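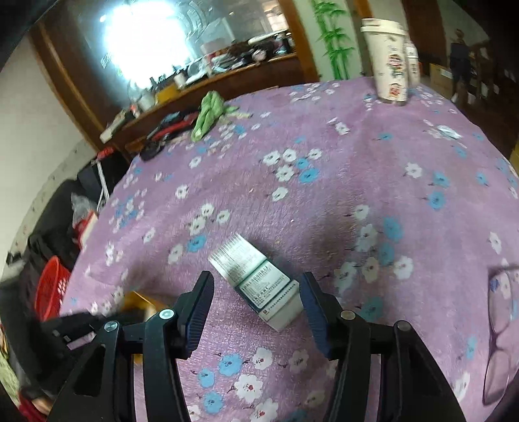
Masa: hand-held gripper recordings of household tidying and sorting

Version notes last touched November 26, 2022

What you've downloaded

Masa is a set of recordings made by the people who do the tidying rounds at Ó Néill, a home help firm in Trurnivbridge. I'm one of them. I've done rounds for years and I ended up looking after these files mainly because I kept complaining about how they were named, so if you find this README a bit light on maths, that's why (the maths lives with the Tristden team, and they have their own notes in the docs folder).

There are 58 hours of recordings from 20 homes, made by 12 of us. Each one is a person with a gripper in the hand doing an ordinary bit of the job: picking a carton up off a bed, putting it in a basket, shifting a pot from one place to another, clearing one end of a sofa. The camera sits on the gripper, so you see the fingers and whatever they're heading for, and a good deal of the room besides.

Tristden is the arm that's meant to learn from all this. It lives at our depot for now and works on a bench, sorting the things that come in from the storage side of the business. Going into customers' homes is a long way off and I wouldn't want anyone reading this to think otherwise.

Folder layout

sessions/ has one folder per visit. Inside are the clips, a plain text file with the task typed by whoever did it, and a file of gripper openings with timestamps.
tasks.txt is the list of task names and the words we agreed to use for them.
homes.txt gives a letter code for each home and says whether it's a flat or a house. No addresses, no surnames, please don't ask.
leftout.txt lists sessions we pulled and a short reason.
docs/ is the Tristden team's side: calibration, file formats, how the finger opening is measured.

The tasks

We settled on 12 task names after a long argument. The ones that turn up most are "into basket", "out of basket", "move along", "stand up" (for anything that's fallen over), "hand over" and "lay flat". "Into basket" covers cartons, tubs, packets, anything that goes in. If two people were working at once, both clips carry the same session code with an a or a b on the end.

"Tidy" isn't a task name. We tried it in April and it was useless! One person's tidy was three objects in a row and another person's was half a bedroom, and you can't cut that into anything a machine could copy. Those early sessions have been relabelled by hand, which took me most of a fortnight of afternoons, so be nice about them.

How a session goes

You pick a spot in the room, say the bed or the sofa, and you leave it as it is. That was the hardest habit to break. We're tidiers! You walk in, you see a heap of bags and your hands start moving before the recording does. The Tristden team wanted the heap, and quite right too, as the arm is never going to meet a bed with one box in the middle and nothing else on it.

Then you do the task, slowly, with the gripper. Open wide, go in square, close, lift, carry, put down, let go, back off. If you fumble it, carry on and finish. Fumbles stay in and are marked with an f in the task file. I was dead against that to begin with (who wants their drops kept for posterity?) but they're some of the most asked-for clips we have.

Cartons are a pig when they lie at an angle to you. Your own hand would turn without a thought, but with two flat pads you've got to bring your whole forearm round, or pinch a corner and hope. Baskets are worse, as the rim gets in the way of your wrist, and anything soft at the bottom gets dragged up with whatever you were after. Soft plastic wrapping is the thing we all moan about.

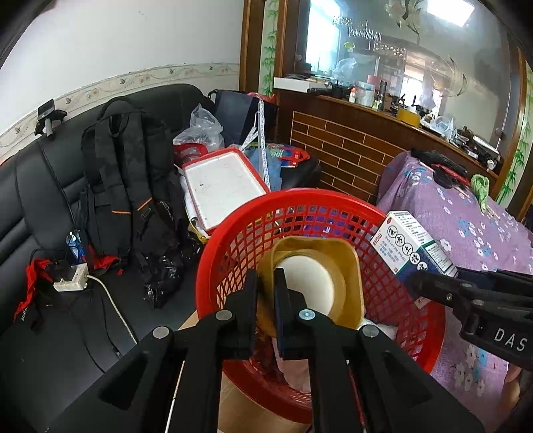 Two grippers at the red basket: one reaching inside, the other holding a carton over the rim.

Sessions with two grippers

Some sessions have two grippers going. Have a look at those if you're interested in hand-overs or in one hand steadying things for another. They're also the clips where people most often get into each other's view, so expect a hand or a bit of arm, and the odd second gripper coming in from the side. We talked about cutting those and decided to leave them. People who work together get in each other's way, and anything that's going to work beside us had better be used to it.

The timestamps on a and b clips are matched to each other, but they drift a little on long sessions. The docs folder has a script for lining them up. I've used it, so you can too.

What it's changed for us

The Tristden people asked me to keep this section short and I've ignored them, as I think anyone using the data should know what sort of job it came out of.

Before all this the week was rounds and the depot bench. The bench was the bit no one fought over: stand there, take things out of a crate, look at them, put them in the right basket, next crate. Good for a chat, bad for your shoulders. The arm now does part of that, on the simple crates, while one of us stands by and takes whatever it leaves. That person is called the minder, and it's a funny sort of job. You're less tired at the end and more bored in the middle. A few of us like it. A few would rather have the whole bench back, and I've put that to the office more than once.

Recording time is paid as normal rounds time, and that was only agreed after we asked. If you're setting up something similar at your own place, ask early. It's paid work, it takes concentration, and holding your arm out in front of you with a lump of kit on the end gets heavy. We now swap after every few clips and it's made a big difference to my wrist.

What surprised me was how much of the job I'd never put into words. Why do I move the glasses before I touch anything else on a bed? Why do I always leave the stuff on a dresser till last? You find out when someone from Tristden rings up and asks what the rule is, and you have to stop and think of one. There's a file called habits.txt where we've been writing these down in our own words. It isn't training data, but I'd read it before I read anything in docs.

Bench hours have gone down for some people and nobody's been let go. I can only speak for how things stand as I write. We were told that any change to rounds would be talked over with us first, and we've got that in writing, pinned up by the kettle.

Consent and privacy

Every home in the set said yes on paper, and every one of them can still change their mind. If they do, the sessions come out of the next version and we'll ask you to delete your copy, so please leave a contact address when you download. Customers sometimes turn up in the distance, and mirrors are a menace. We check clips for faces and readable letters before they go in, but we're human and it's a lot of clips. If you spot something, send us the session code and the time and we'll pull it.

The recorders are down as r01 onwards. Please don't use the set to compare how fast we each are. That's in the licence as well, and we asked for it to be there.

Known problems

Bright windows and their reflections wash out part of the view in quite a few clips.
Fast movements blur small print, so don't count on reading labels.
Two left-handed recorders, and the handedness column is blank for the early sessions.
"Lay flat" and "move along" get mixed up by everyone, me included.
All the homes are in or near Trurnivbridge, and they're homes of people who pay for help with tidying. Yours may look quite different.

Using it

Free for research and teaching. If you want to use it in something you sell, write to Ó Néill first, care of the Masa project, and say which jobs it's meant for and whether the people who do them have been asked.

Corrections to task names are very welcome. Send them as a plain list with the session code first, one to a line, and I'll work through them on my depot days.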